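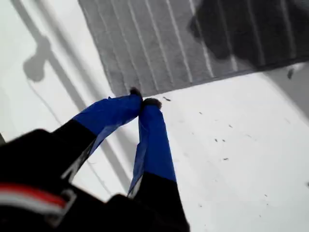

*The grey striped towel, laid out on a white surface.*

## Towel questions, answered by Sheena at Tumlow

**How do I fold one neatly?**
Lay it flat, smooth it out from the middle, and pinch it right at the hem before you lift. Take your time, there's no rush!

**My hem has gone fluffy. Is it ruined?**
Oh, not at all. Snip the stray threads with small scissors (please don't pull them, tempting as it is) and run a row of stitches along the edge.
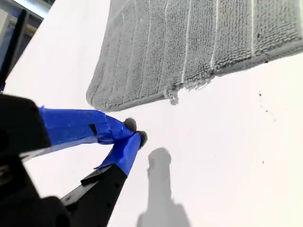 *Loose fibres along the lower hem.*

**What wash do you suggest?**
I do mine at 42 degrees, with plenty of room in the drum.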